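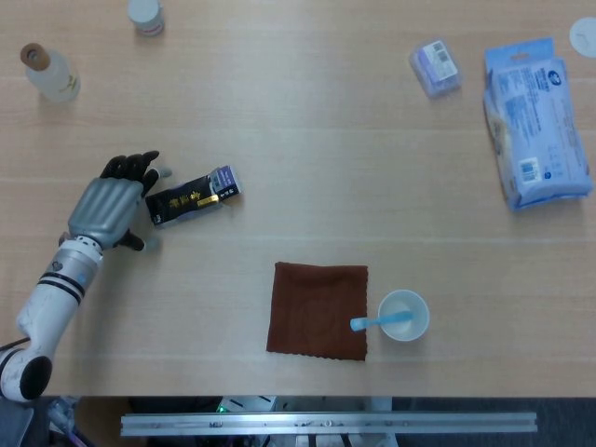 Home News Clubs Calendar Contact

Filed under: Clubs & Workshops

Robot Club Update: Small Stuff Is Hard

October 2, 2021

Hello again from the back room! I promised a proper update once we'd settled in for the fall, and we have settled in, more or less, apart from the extension cord situation, which I will get to.

For anyone new on the list, we're the student robotics club at the Fevport learning center. There are 21 of us on paper this year, mostly high schoolers plus a handful from the evening electronics class who came to borrow a multimeter and never left. The big project through January is what we've been calling the tabletop challenge. You get a table, you put ordinary things on it, and the robot hand has to pick up the one it's asked for and leave everything else where it was. That second half is the part we all skimmed over when we voted for this project back in the spring (me included, I voted for it twice by accident).

We've finally moved on from foam blocks to real objects, and I cannot tell you how much more fun it is. Foam blocks all behave the same. A little carton does one thing, a crinkly light-blue package does another, and a flat brown cloth does whatever it feels like. The cloth has turned into the club's favorite enemy. With a box you can get the fingers down on either side of it and close. With a cloth lying flat there isn't any side, so you have to press and pinch and bunch it up a bit first, and if you come in too low the fingers just push against the tabletop. We've been arguing over whether to go for a corner or the middle. I'm a middle person. Tín Từ is a corner person and has logged more cloth attempts than the rest of us put together, so I should probably listen.

The other one giving us trouble is the paper cup with a spoon in it. Paper cups are fine if you're gentle, and we are learning to be gentle – we went through a whole sleeve of them in the first two weeks. But the light-blue spoon handle hangs out over the rim, and if a finger catches it on the way down, the whole thing tips. So now we come in from the side away from the handle. It sounds obvious typed out like that! It took us an entire afternoon and some raised voices.

Tín has also been keeping the attempt log, bless him, and as of our last session we're at 3,882 entries. That includes the bad ones. I asked if we could take the bad ones out before the newsletter so we'd look cleverer and was told no. Every entry has the object, which way it was lying, who was running the arm and a short note. My favorite note so far just says "thumb???" and I would like whoever wrote it to come forward, because the thumb is still a question for me too. It folds in under the palm when the hand is resting, and getting it to swing out at the right moment before a grab is most of what the Brirno group has been working on.

(Quick reminder of the groups, since people keep asking me. Brirno does hand and fingers, Gerska does the arm and the movement between objects, and Nasrallah does the software that picks the target. They're named after the three storage cabinets. The cabinets came with the names already on them.)

Gerska has slowed the arm right down for the last stretch above the table and I think it's the best change we've made all season. It used to swoop. Now it sort of drifts in, and you can see where it's heading in time to say stop. It does make each attempt longer, so please sign up for a slot on the sheet by the door and don't just wander in hoping.

Okay, extension cords. We have 6 that work. If you take one home, bring it back – I'm looking at the evening class here, with love.

Money news, and it's good. The bake table brought in $200, which goes toward replacement finger pads and a second set of objects so two groups can practice at once. If you've got small household things with awkward shapes, I'd love to have them. Empty travel bottles with caps, little lidded tubs, odd packets, soft packages of any kind. Nothing glass please, and nothing that's still got anything sticky in it. There's a crate under the sign-up sheet.

Next up is mixed trials, where somebody else lays out your table and you don't see it until your turn starts. I've already been warned that mine will have two cloths on it.

Share this | 14 shares | 3 comments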